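Search the site Enter keyword Go

Crowd Welfare Stewards Wanted for the Goltadach Music Weekend

April 15, 2021 | By Esperanza Tran
3 min read

We are putting together our welfare team for the Goltadach outdoor shows this October, and we would love to hear from you. 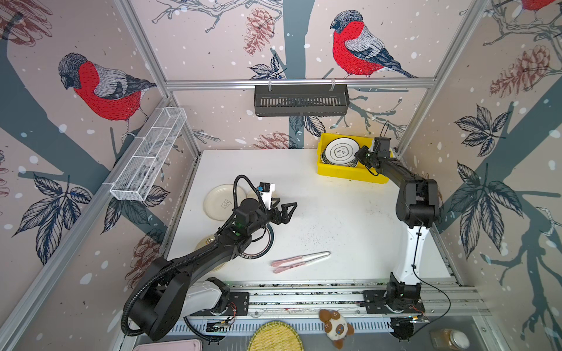
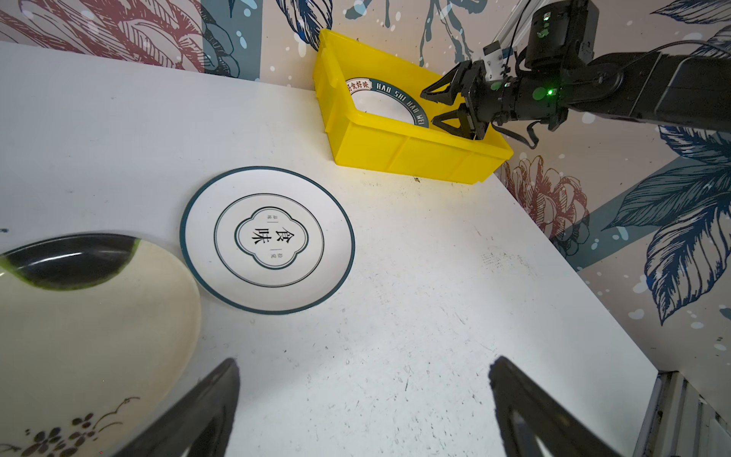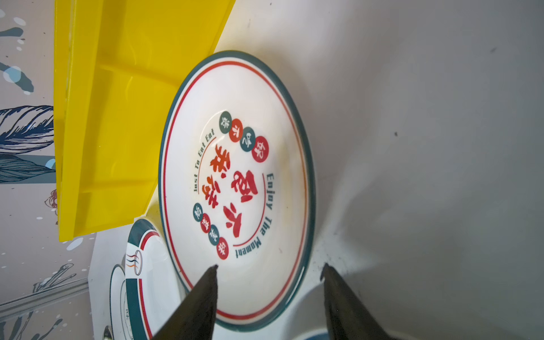
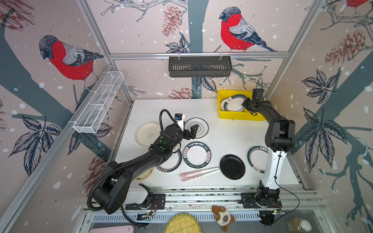

Esperanza Tran
Crowd Welfare Lead, Hindmont Live

If you have ever been to a big show and seen someone in a bright vest passing cups of water over the barrier, you already have a fair idea of the job. We need 125 stewards for the weekend, spread across the main field, the Aguiar tent and the two entrance gates, and we are hoping that plenty of them will be new to it.

You will work in a team of six with a lead who has done this before. You'll watch the crowd, look out for anyone who seems faint or squeezed or just lost, and get them to a quiet spot or to the medics. Every lead carries a radio that goes straight to Rupert Aigner in the control room, and Rupert can have the music paused – no steward will ever be told off for asking.

You need to be 18 or older, comfortable on your feet for a long shift, and happy talking to strangers (some of them very excited strangers!). A first aid certificate is nice to have, but we train everyone, and the two training days are paid just like the show days. Spanish or Portuguese would be a real plus.

Pay is $381 for the full weekend, with hot meals, a parking pass and a camping spot behind the Hamon gate if you'd like one. Bring your own rain jacket, please, and boots you have already worn in.

To apply, write a short letter to Myfanwy Nicholas at the Hindmont office telling us a little about yourself and any time you have looked after people, whether at work, at home or at the back of a school bus. If you have a question about access or shift times, ask for Valter Peixoto at the same office and he'll gladly talk it through with you.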